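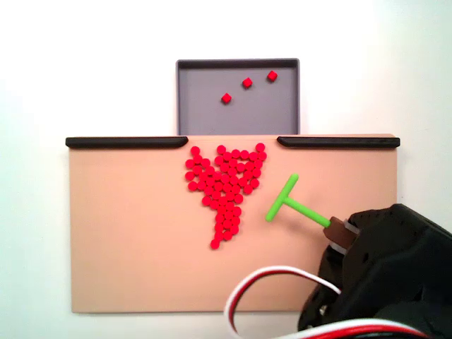
The tan board with its black rails, and the gray tray holding three red cubes.

News > Local > Games
Search this site Enter keyword

Manosby club to show tray game in May

19/03/2018 – The Erker games club in Manosby will bring its tray game to the Lando hall in May. Red discs and small red cubes are the only pieces, and a gap between the rails leads up toward the tray. The club expects some 300 visitors. Entry is free for children under 6.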